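Geneck publishes plain-language good practice guide for two-armed robot workstations

Traltalville, Sunday, October 10, 2021

Geneck is delighted to announce that its good practice guide for small two-armed robot workstations is now free for anyone to download, print, scribble on and pin to the wall. It has been a long time coming (the first draft was passed round the office in February, and it was a good deal thicker then!) and we are very grateful to everyone who read it, argued with it and sent it back covered in pencil.

The guide, called Kistus, is meant for workshops, colleges and small firms where two arms share one table and spend their days picking up, holding and passing across everyday items. Large factories have had their own rules for years, and very good rules they are, but people running a bench in a spare room have often had to make do with whatever they could borrow from them. Kistus sets out 14 points in everyday words, and each one fits on a single page.

Among other things, it asks teams to agree where the two grippers may meet and how slowly they should come together, to route cables with enough slack for the full reach of both arms, and to keep status lights where a person standing nearby can see them. It asks that items waiting their turn have a set place on the table, and that the arms are stopped before anyone reaches in to move them. There is also a friendly chapter on handling small and bendy packaging, which our readers asked for more than anything else.

"We wanted something a new starter could read over a cup of tea and then go and use that same morning," said Lorena Figueroa, who led the writing of the guide. "If a rule needed three readings before it made sense, we took it back and wrote it again, and I'm afraid my colleagues got rather tired of hearing me say so."

Kistus was tried out over six months at 3 sites, including the Hứa workshop, and 295 comments came back from the people using it. Every comment was read and answered, and a second edition will follow once there is enough new experience to make it worthwhile. The guide does not replace the law or a proper risk assessment, and it says so on its first page.

Copies can be had from the Geneck office in Traltalville or from our website, and comments are always welcome.
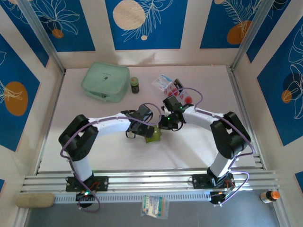
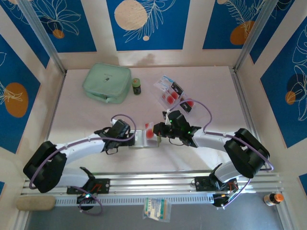

Two rail-mounted arms bring their grippers together over the table, holding a small green object in the first picture and a clear blister pack of red items in the second.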